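Comunidad > Ropa y calzado > Zapatos de vestir > Limpieza y cuidado

¿Cómo limpio los agujeritos de unos zapatos negros de piel?

piedra_pomez
Hola a todos! Me compré en la tienda Traltetti unos zapatos negros de hebilla, de esos con una banda de perforaciones cruzando la pala, y estoy encantado con ellos menos por una cosa: cada vez que les doy betún se me queda la crema metida en los agujeros, se seca y sale como una costra grisácea. He probado con un palillo (fatal, rayé un poco la piel) y con un bastoncillo, que deja pelusa. Tengo una boda en Lunen en diciembre y me gustaría llevarlos decentes. ¿Qué hacéis vosotros? Ah, y la parte de debajo de la correa, ¿se limpia con la hebilla puesta o hay que soltarla?

mediasuela
A mí me pasaba igual y era por poner demasiado betún. Ahora pongo poquísimo, con un trapo de algodón enrollado en el dedo, y en la zona de los agujeros casi paso de largo. Para sacar lo que ya está seco uso un cepillo de dientes viejo, de cerdas blandas, sin agua, en círculos y con paciencia. Luego cepillo de crin por todo el zapato, unas 50 pasadas por pie, que suena a mucho pero son dos minutos viendo la tele. La correa suéltala siempre, que debajo se junta un montón de polvo y además así no manchas el metal. Y si se te empaña la hebilla, un paño seco y listo, nada de productos raros!!

gatopardo22
toallitas de bebé y ya está

cordon_suelto
Lo de las toallitas yo no lo haría en piel con brillo, me dejaron cercos en unos mocasines. Coincido con lo del cepillo de dientes. Añado que conviene meter hormas antes de empezar (las mías son de Stolow, me costaron 22 euros), la piel queda tirante y los agujeros se abren un pelín, así que la costra sale mucho mejor. Los míos son también negros, con hebilla plateada a un lado y su banda de puntitos, y los trato así desde que los estrené.

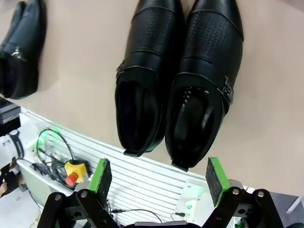

nuez_moscada: pues yo las hormas las quito para cepillar y tampoco noto tanta diferencia, lo importante es no cargar de crema.

Comentarios

trapo_viejo: ¿y el betún, de tarro o de tubo? El de tubo me deja pegotes.

mediasuela: De tarro, siempre.

piedra_pomez: Probado lo del cepillo y de maravilla, gracias! La correa estaba asquerosa por debajo, por cierto.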